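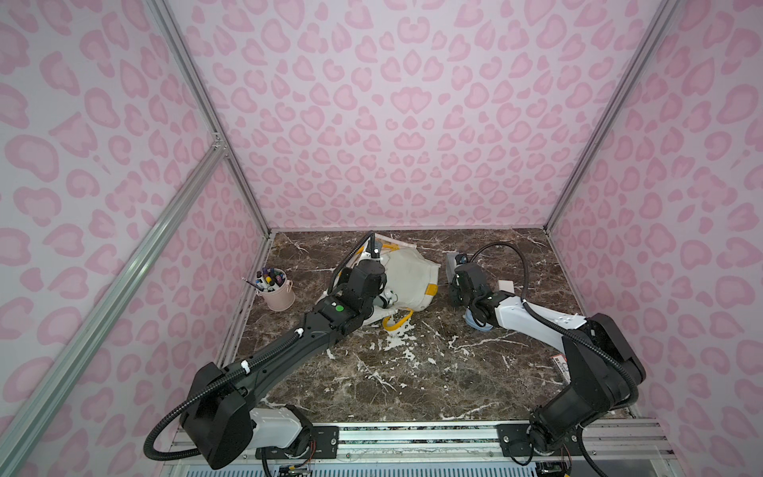 Jestis changes packing guidance for its canvas tote as Maurya stores move to reusable bags

July 19, 2025

Jestis has revised the packing guidance for its white canvas tote with yellow straps, the bag that Maurya stores hand out with in-store pickup orders. The new version went out to store managers this week and replaces the sheet that has been in use since December. It covers the order in which items go into the bag, the way flat goods are placed, the handling of the straps, and how empty bags are folded and stored behind the counter.

The change affects pickup orders only. Orders shipped to a home address still leave the Naltetti warehouse in cardboard cartons, and those instructions stay as they are.

Maurya began using the tote in December in its Wamitz store and later added the remaining stores in the region. The store sells small household goods: picture frames, desk items, small electronic devices, storage boxes, gifts. A typical pickup order holds several objects that differ in size, weight and shape, and most of them come without an outer carton. The paper bag used earlier had a flat bottom and stood open by itself. The canvas tote does neither when empty. It has to be opened, shaped and held before anything goes in, and most of the revised sheet deals with that step.

According to a summary sent to stores, Maurya logged 2,999 pickup orders packed in the tote during the review period. Of these, 471 were repacked at the counter before the customer left. The most common cause was a flat item that had turned on its edge and pushed the fabric out on one side. In 243 cases the order included a framed picture. The summary does not give a figure for damaged goods, and Maurya said returns for damage are recorded in a separate system that does not list the type of bag.

Opening the bag

The December sheet told staff to shake the bag open and begin packing. The revised sheet asks for the bag to be laid on the counter first and the fabric pulled flat from the middle toward the two side seams. Both straps are brought clear of the opening. One hand then holds the upper edge while the other is pushed down to the bottom corners, first one and then the other.

Canvas that has been stored folded tends to keep its creases, and a fold left inside the bag takes up room at the bottom. A small item placed on such a fold will tip when the next one is added. The sheet says to check the bottom by hand and not by eye, as the inside of a half-open bag is hard to see into from the packing side of a counter.

Straps get a paragraph of their own. A strap lying under the bag lifts one corner, and a strap that has slipped inside is usually found only after the bag is full. Both have to be outside and on top of the fabric before the first item is picked up. If a strap is twisted at the seam, the twist is taken out at this point.

Flat items and frames

Framed pictures now go in first. They stand upright against the back panel, with the picture side facing the canvas, and the frame is lowered by its long edges. If the frame is wider than the bag opening, it is not packed in the tote at all and goes out in a flat sleeve. The December sheet allowed frames to be placed on top of other items if the order was light. That option has been removed.

The frame must not be used as a base to work on. Staff had been setting the empty bag down on top of flat goods while reaching for the next item, mostly where counter space is short. The revised sheet asks for the ordered items to be set out to one side and the bag to have its own clear area.

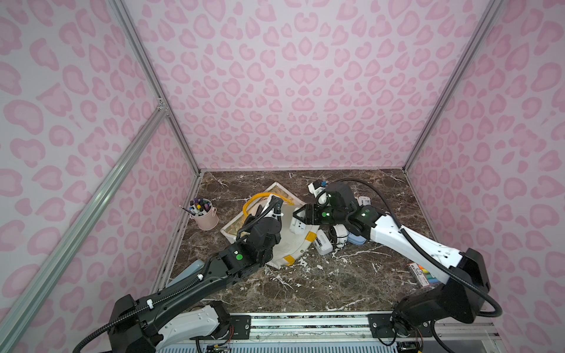

The white bag with its yellow strap, a framed picture under it, and small items next to it on the dark marble surface.

Small items

Boxed items follow the frame, the heaviest at the bottom and the widest face down. Small boxes are used to fill the space between the frame and the front panel so that the frame cannot slide forward. Round items go in after the boxes and are set into a gap. They are not to be placed directly on the bottom of the bag, where they roll to whichever corner is lowest when the bag is lifted.

Electronic devices without a box are wrapped in one sheet of tissue and placed with buttons and screens facing inward. Cables and chargers are packed in the same tissue or in a small bag. A loose cable is never laid across the top of the order, since it catches on the straps when the bag is picked up. Soft goods go in last and are pressed down lightly along the sides.

The weight limit for one tote has been set at 12 pounds. The earlier sheet had no limit and left the decision to the person packing. Orders above the limit are split between two bags, and the two are kept at similar weights where the goods allow it. If an order contains one heavy item and several light ones, the heavy item travels alone with the frame, if there is one, in the other bag.

Work surface

Stores have different counters. Some are laminate, some are wood, and the newer stores have dark stone-effect tops with light veins. The revised sheet adds a short section on the surface for the first time. Small white or clear parts are easy to lose on a patterned top, and scraps of packing material can be picked up by the fabric and carried into the bag. The counter is to be cleared of scraps between orders and wiped at the start of each shift. A plain mat may be used where the pattern of the counter makes small parts hard to see. Jestis does not supply the mat.

Items are to be laid out in one layer before packing and checked against the order slip. Stacking them while checking is no longer allowed. The slip goes into the bag last, folded once, and is tucked between the frame and the back panel or, if there is no frame, along one side.

Closing and handing over

The tote has no zipper or snap. Once it is packed, the two straps are brought together above the opening and the bag is lifted slightly above the counter. If it hangs level, it is set down again and tagged. If it leans, the contents are shifted before the tag is tied on. The tag goes on one strap only, so that the customer can open the bag without removing it.

Packed bags are kept upright on the pickup shelf with the straps folded toward the back. They are not to be stacked or laid down. Where shelf space runs out, bags can be stored on the floor behind the counter on a clean board, for no longer than one shift.

Storing empty bags

Empty totes arrive from Naltetti in bundles. The December sheet allowed stores to hang them from a hook by the straps. Jestis has withdrawn this after several stores reported stretched strap seams on bags at the bottom of the bundle, which carried the weight of others tied to them. Empty bags are now folded in half along the long side, with the straps laid flat inside the fold, and kept in stacks in a drawer or on a covered shelf.

Bags returned by customers for reuse are treated separately. They are turned inside out, shaken, checked along the bottom seam and put in a marked bin. Bags with stains or open seams are not used for orders. Maurya has not yet decided if washed bags will go back into circulation in all stores or in Wamitz only.

Costs and supply

The price of the tote to stores is unchanged. Customers continue to receive one bag per pickup order without charge, and a second one where the weight limit requires it. Stores will be billed for the second bag in the same way as for the first. Maurya did not say how many additional bags it expects to need as a result of the limit.

Jestis said the bag itself is not being altered. A version with a stiff bottom insert was tested and set aside, as the insert had to be removed before the bag could be folded and was often put back the wrong way around. A wider opening is being looked at for frames, but no date has been set for a sample.

The revised sheet is available to store managers through the usual supply page, together with a one-page short form for the counter. Printed copies will be included with the next delivery from Naltetti. Stores that still have the December sheet on display are asked to take it down when the new one arrives. Questions about strap seams and faulty bags go to Jestis, and questions about order slips and shelf space go to the Maurya regional office in Wamitz.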